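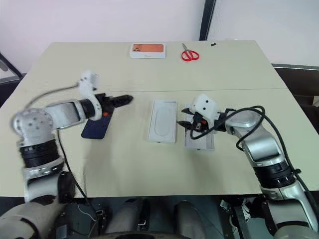 A phone box and a pair of red-handled scissors on the table.

Cladura back with a second album

Cladura, the electronic trio from Kadberg, will release their second album in August. It is called Moncrieff and has 12 tracks, most of them built from organ recordings that keyboard player Gebhard Hämmerli made in a church at Clusow over two winters.

The first album was almost all drum machine and bass. The new one is slower. Hämmerli says he wanted the organ to be heard as it is, with the pedal noise and the creak of the bench left in, and only three of the tracks have a beat that runs from start to finish. The longest, "Lower Manual", lasts just under 20 minutes and takes up one whole side of the vinyl.

Two of the songs have vocals — a first for the group. Both were sung in one take late at night and were nearly dropped from the final running order.
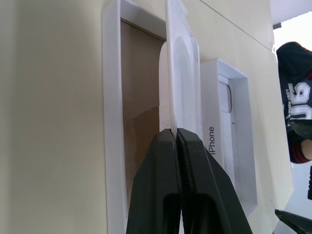

White edging and brown cardboard, close up.

The vinyl is limited to 563 copies, numbered by hand. Subscribers to this newsletter can order from the label's shop a week before general sale, with a limit of two copies each. The download will be out on the same day as the record. There are no plans for a CD.

The group will play 4 dates to go with the release, starting at the old grain hall in Kadberg. Doors are at 7.30 pm and the support act goes on at 8. The Clusow date will be in the church itself, with Hämmerli on the organ used for the recordings. Seats there are unreserved, and tickets for that night will only be sold in advance.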